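**Prumby Low Sheen Interior Wall Coating**
Data revised 2 July 2024. Replaces all earlier sheets.

Prumby Low Sheen is a water-based acrylic for interior plasterboard, set plaster, fibre cement and previously painted masonry. It is made by Stinditz and supplied as a tint base in white, mid and deep. The white base may be used untinted.

## Supply

| Item | Detail |
|---|---|
| Pack size | 18 L pail |
| Coverage | 176 m² per pail, one coat, sealed smooth substrate |
| Finish | Low sheen |
| Thinning | Not required for brush or roller |
| Clean-up | Water |
| Full cure | 7 days |

Coverage falls on textured render and unsealed board. Order whole pails from one batch where a wall runs without a break. Where two batches are unavoidable, box them before the first coat.

## Substrate preparation

1. Wash down with sugar soap, rinse and allow to dry.
2. Scrape loose or chalking paint back to a firm edge.
3. Fill, sand flush and remove all dust, including the top edge of skirting boards.
4. Spot-prime filler and bare metal fixings. Prime new plasterboard in full with Brirkness Sealer.
5. Treat water stains and tannin bleed with a solvent-based stain blocker. Brirkness Sealer is not a stain blocker.

Gloss enamel must be dulled with abrasive paper before priming. Do not apply over distemper, wallpaper or silicone sealant.

## Application

Stir with a flat paddle before use and again after any break. Cut in with a synthetic bristle brush and roll while the cut edge is still wet. Lay off in one direction, ceiling to floor. Two coats are required over Brirkness Sealer; a third may be needed over strong existing colours.

Do not apply when the air or surface temperature is below 5 °C or is expected to fall below it overnight. Cold rooms in July will need heating before and after work. Unflued gas heaters add moisture to the air and are unsuitable. 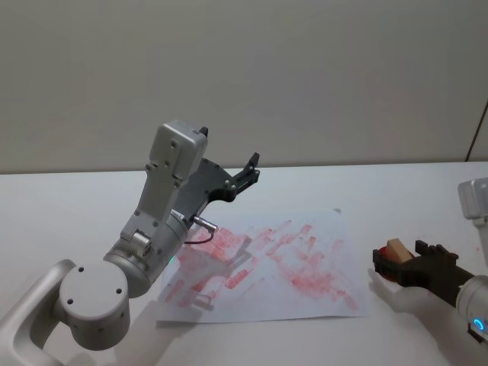
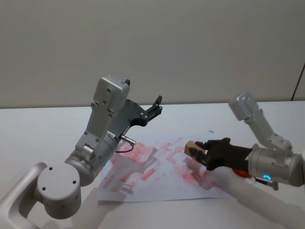

Lui is the lightest of the standard greys and is tinted from the white base only. It is specified for workrooms and studios where the wall should sit back from the furniture. A plain light grey wall behind a white table, the combination in the second photograph, keeps the tabletop edge legible without the contrast of a dark feature wall. Check a brushed-out sample in the room under its own lighting, as cool lamps will shift Lui towards blue.

## Maintenance

Leave new work unwashed until fully cured. Remove marks with a soft cloth and diluted neutral detergent. Abrasive pads will burnish the film and leave shiny patches, most visible in mid and deep colours. Store part-used pails sealed and protected from frost.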